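4. Placing the fabric panel

The Istico panel is the woven one in beige, with a bit of olive if you look at it long enough. It goes beside a plain white surface, where it will be asked to look deliberate.

1. Clear the floor. Chairs count as floor.
2. Stand the panel upright and walk it into place. Do not drag it by the fabric.
3. Line up one straight edge by eye, then step back and line it up again.

Note: The speckled weave forgives fingerprints. It does not forgive coffee.

Caution: Never lean on a panel before its feet are locked. It will not lean back.

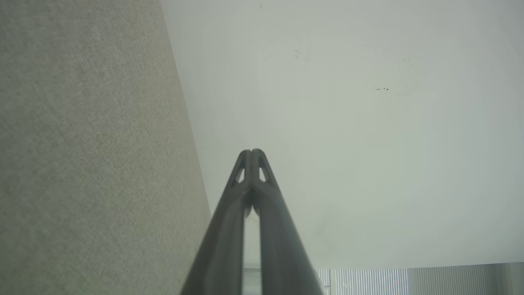 Reading time: 1 min (168 words)

4. Check that the edge runs clean and straight from top to bottom. Patches that seem greener or grayer are part of the weave, and scrubbing them only makes you tired.
5. Lock both feet and go on to section 5.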